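Chapter 4
Hand Tools and Workspaces

Most work is done with a few simple tools. A survey of 787 households in Tretdale found that people owned more tools than they used -- and often could not find the ones they needed.
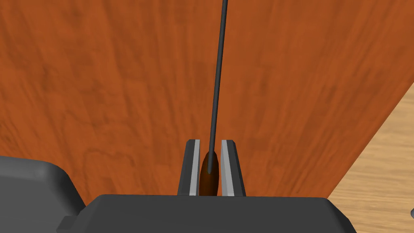
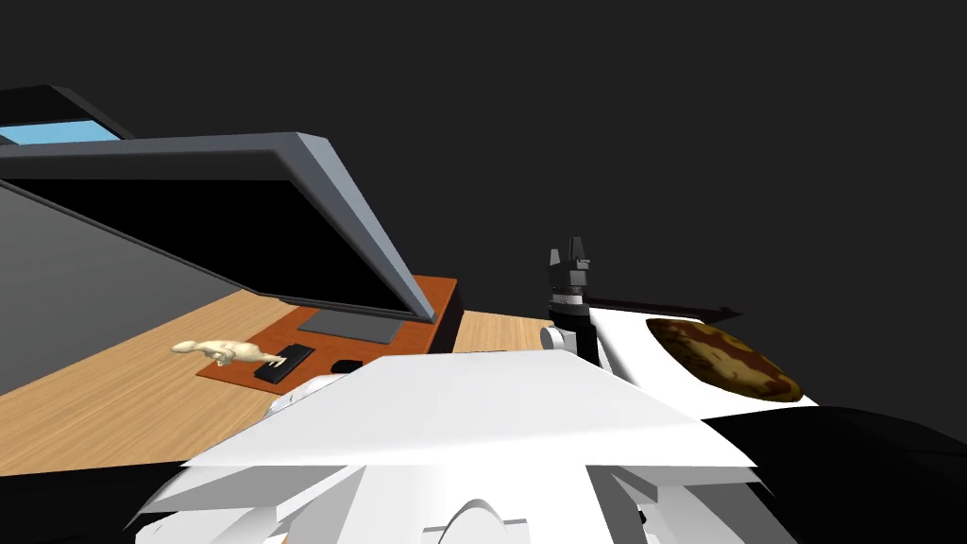 Figure 4.1. Top or left: a slender tool held between two pads. Second picture: a computer monitor on a desk mat.

In this chapter you will learn how tools are grouped by task, and how the town of Skevberg set up its first lending shed. Key terms are listed on page 13.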